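**5th May** – The gripper comparison at Drilden has reached its second round, and it's already a fun one to follow! The team is putting two designs through the same set of kitchen jobs in simulation: the slim-fingered Viletti and the wider, softer-padded Faden. Each one gets 247 tries per job, with the same arms and the same controller settings, so the scores can be laid side by side.

Round one was all boxes and blocks, and both grippers did well enough that it was hard to pick a favorite. Round two brings in cookware, drink cans and cutting boards, with 12 layouts in all, and this is where the gap starts to show.

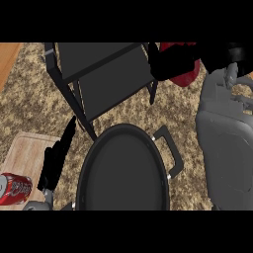 Handles are the big talking point so far. The Viletti gets its fingertips into tight spots with very little fuss, while the Faden needs a wider approach but holds on better once the arm starts to lift (heavy pans especially). Cans lying on their side are still giving both of them trouble, and the team has 654 logged misses to dig through before anyone calls a winner.

The Dissanayake controller is up next. It replans the wrist angle in the middle of a reach, and early runs with it look smooth – really smooth. Drilden plans to run 2000 more tries with it before the end of May, then move the better pairing over to real hardware. Scores and replay files for round one are up on the project page now, and round two will be added as each layout is finished.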